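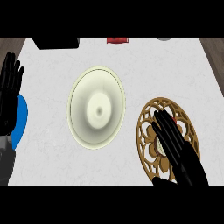 List: cludo-users
Subject: Re: Dorley cell, right thumb offset after wrist swap
From: Nele Stöcker
To: cludo-users

On Tuesday Inger Fogh wrote:

> Hello all,
>
> We run the Dorley table cell in Cludo with the two black hands and the
> Stergiou kitchen objects. In April the right wrist unit on the real cell
> was replaced and I copied the new calibration into the simulated one.
> Since then the right thumb closes early in the simulator. The left hand
> behaves as before.
>
> It is worst with the trivet. The fingers come down over it, the thumb
> comes in from the side, and the thumb stops short of the rim as if it had
> met something solid. With the cream bowl I get a grasp, though the bowl
> creeps across the table afterwards.
>
> Things I have tried:
>
> - reloading the calibration file
> - lowering the thumb torque limit
> - setting table friction back to the shipped value
>
> Is this the calibration, or is it the object? And is there a proper order
> for checking a cell after a wrist change? The manual covers the real one
> only.
>
> Inger

Inger,

It is both, and they need to be dealt with separately. I look after the second Dorley cell and went through the same thing when our wrist was changed.

The calibration first. The Wondberg wrist driver writes its joint zeros in the motor direction. Cludo reads them in the joint direction. For the fingers the two agree, so a copied file looks correct. For the right thumb base they are opposite, and the sign has to be flipped by hand when the values are copied across. The left thumb needs no change. If you have already edited the line, check that it has not been edited a second time by the import script, which also flips it when the file header says "raw". Ours did this and I lost an afternoon to it.

To test it, take the table objects out, command the right hand flat, and read back the thumb base. It should sit within 2 encoder counts of the stored zero. With the sign wrong on our cell it read 413. Lowering the torque limit will not move that number, so I would put the limit back where it was before you do anything else.

Then the trivet. The visual model is a lattice and you can see the table through the gaps, but the collision model shipped with the Stergiou set is a single closed hull round the whole outline. Every opening is solid as far as contact is concerned. The hull is also padded, so the thumb stops before it touches the rim you see drawn. On a bowl you do not notice the padding much. On something flat, with the fingers over the top and the thumb low across the near edge, it takes up most of the space you have to work in.

There is a decomposed version of the trivet in the set, under the same name with the suffix "parts". Use that one. It is slower to load, and on our machine it costs some speed when both hands are near it. Set the contact padding to zero for that object alone — if you set it for the whole table the bowl will start to chatter on its base.

Anything small that sits on the trivet also needs lifting clear when you change models. The old hull has a flat top and the new one does not, so an object left at its old height will either hang above the lattice or start inside it. Starting inside is the bad case: the solver throws it off the table on the first step. Place it slightly high and let it settle before the arms move.

The bowl creeping is a third matter. You reset the table friction, but the friction that counts is the product of the two surfaces, and the bowl carries its own value. If anyone has touched that during earlier tuning, the shipped table value will not bring you back to where you were. Compare the bowl file with a clean copy of the set.

The order I now follow after any wrist change, on the simulated cell:

1. Save the old calibration under a dated name. Do not overwrite it.
2. Import the new file and read the header. Flip the right thumb base only if the script has not.
3. Flat hand test, right then left, with the table clear.
4. Slow close on each finger alone. Watch the commanded and measured angles, and stop if they separate before contact.
5. Turn on the collision view and look at the hand from the table side. The forearm shell should meet the wrist without a gap. If it does not, the mount offset is from the old unit.
6. Put the bowl back by itself, grasp and release.
7. Put the remaining objects back and run the usual reset.

Step 5 matters more than it looks. The new wrist unit is 6 mm longer than the old one, and the mount offset is held in the cell file, outside the calibration. If you changed only the calibration, your right hand is still drawn and simulated at the old length, and everything it reaches for will be short by that much on the real table.

After that I leave it running for 3,000 resets overnight with contact logging on and look at the log in the morning. What I want to see is no contact reported between the thumb and palm during the approach. A few finger to finger contacts are normal, as the fingers travel close together and nearly straight when reaching over low objects.

On the real cell the manual is correct as far as it goes. I would add one thing: run the flat hand test there again once the wrist has warmed up, and use the warm zeros for both cells. Cold zeros were good enough with the old unit. With the new one we saw the thumb drift during the first part of a session, and it took a while to see that the simulator had simply been given the cold value.

If the flat hand test passes and the thumb still stops early with the "parts" model, send the contact log and the cell file to the list. Please include the header of the calibration file as well, the values alone are no use without it.

Nele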